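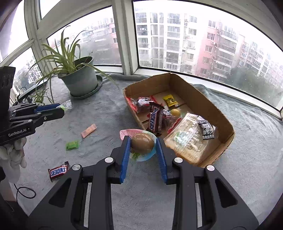 The reading room at Peltamton maintains a snack box for members who stay past the lunch hour. Contributions are accepted on Friday and sorted on the windowsill, where a gray blanket protects the ledge. The cardboard box takes sweets and crackers; a Snickers bar is already in it. Eggs are kept apart, and the brown one has its own pink and light-blue dish.

Valtteri Heiskanen has asked that dried fruit remain in its bag until served.
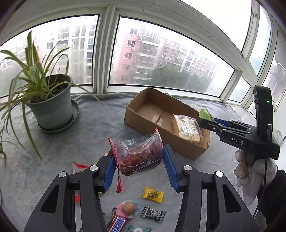
Wrapped items may be placed in any order. The dark red fruit, which I take to be jujubes, should go in after the candy still on the cloth. Members are asked to leave the spider plant on its saucer. Watering resumes in October.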